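How to set up a sick-room at home when someone in the house tests positive

Updated February. Written in a hurry because half our street is asking the same thing.

This is for mild cases, flu or covid, someone well enough to stay home. Trouble breathing, chest pain, confusion, blue lips: stop reading and call an ambulance.

What you need

One room with a door and a window that opens
Masks, a box of them
Thermometer
Soap, paper towel, household disinfectant
Bin with a lid, plus liners
Notebook and pen
A 700 mL drink bottle that stays with the sick person

Step 1. Pick the room

Closest to a bathroom if you can. Only one bathroom? Sick person goes last, window open, fan on, then wipe the taps, flush button and door handle. Own towel, own colour, so no mix-ups.

Step 2. Get the air moving

Window open, even a crack in winter. Door shut. Towel along the bottom of the door if there's a big gap. If you own an air purifier it goes in the sick room, near the bed, on the highest setting they can sleep through. Ours is an old Vevside and it's loud. Earplugs.

Step 3. Sort out meals

Tray outside the door, knock, walk away. Used dishes come back the same way. Hot water and normal detergent is fine, wash your hands after. We use a Plostix tray as it wipes clean, any tray will do.

Step 4. Keep a log

Temp morning and night, 7 am and 7 pm at our place. Write down every dose of medicine and the time. You will not remember at 2 am. Pacita Galang next door kept hers on the back of an envelope and lost the envelope, so use a proper notebook.

Step 5. Masks

Sick person wears one whenever the door is open. So do you. Snug over the nose, no gaps at the cheeks. Damp or dirty, bin it. Don't hang it off your chin and don't put it in your pocket for later.

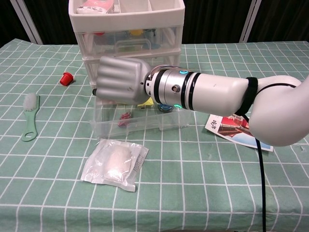 Step 6. Cleaning

Once a day, the stuff hands touch. Handles, switches, remote, phone. Leave the disinfectant on for as long as teh label says before wiping. Laundry can go in with everyone elses, warmest wash the fabric will take, don't shake it out first.

Step 7. Coming out

Check your local health advice, it changes. Our house rule is 72 hours with no fever and no fever medicine, and feeling properly better. Masks indoors for a few days after that. Stay away from grandparents a bit longer.

When to ring the doctor

Fever that goes away then comes back
Can't keep fluids down
Over 65, pregnant, or on medicine that affects immunity: ring on day one, antivirals work best early

Thanks to Rhea Cruzado for checking the cleaning bit. Printable log sheet coming when I get a minute.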